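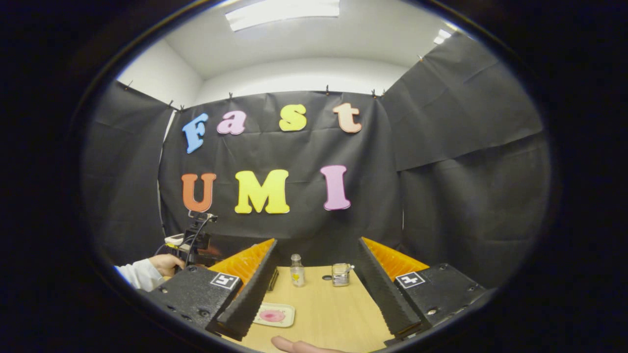

Price watch: countertop kettles and toasters

June 20, 2019

The small appliance list has been refreshed. It now covers 293 models from 48 sellers, and prices were read on the morning of publication. Listings without a stated delivery charge have been left out of the averages.

The Brokholm 1.7-liter kettle is down 10 percent at Jorkalley and unchanged elsewhere. The two-slot Perrin toaster is listed at two prices depending on color; the white version is the cheaper one at every seller checked. The four-slot version is out of stock at Ernthorpe, with no restock date given.

Sellers differ in how they show rebates. Jorkalley subtracts the rebate from the shelf price. Ernthorpe shows the full price and applies the rebate at checkout. The list uses the amount charged at checkout in both cases, before sales tax.

Refurbished units are now in a separate table. They carry a shorter warranty, and mixing them with new stock had pulled the lowest price down for several kettles.

Price alerts can be set for any model on the list. An alert is sent once, when the price first falls below the chosen amount, and must be set again after that.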